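Wipe the Tray Before You Wipe the Table
by Adel Ragab

Most advice on cleaning a shared table starts with the product. Buy this spray, buy that cloth. I think the order of the work matters more, and the tray should come first.

I share an upstairs workroom at Joswood with a good many other people. The tables get used all day, and trays sit on them for drinks, small parts and whatever came up the stairs that morning. At closing time people lift the tray, wipe under it and set it back with the same ring of dried coffee on top. The table looks fine. The tray goes on collecting dust.

A tray is what people touch and set their cups on. It also shows dirt sooner than wood does, especially a dark one. If you only have two minutes, spend them there.

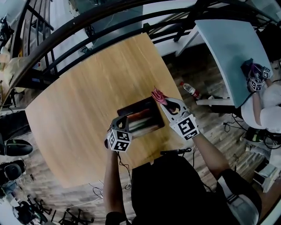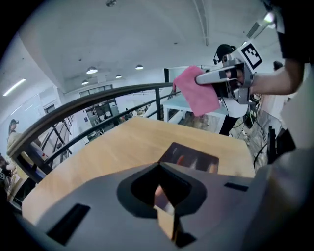
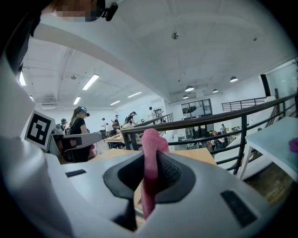 One cloth is enough

Ezequiel Zamudio, who runs a small cafe in Tlapale, disagrees with me. He keeps one cloth for trays, one for tables and one for the counter, and he orders them 600 at a time. For a cafe that may be right. In a workroom I have never seen a color system last past November. The cloths get mixed up and end in one heap by the sink.

I would sooner have one soft cloth, rinsed well and folded in quarters. Do the tray with the first side, turn it, and do the table with the next. Go with the grain on wood. Wring the cloth hard, as standing water does more harm to a wooden top than dust does.

Where the time goes

I kept a tally last year. Over 54 closings, the table got wiped every time and the tray got wiped on nine of them. It takes me less than a minute to do a tray properly, edges included. The corners need a fingertip inside the cloth.

If the cloth leaves streaks, rinse it and go over the tray again with plain water. Too much soap is the usual cause.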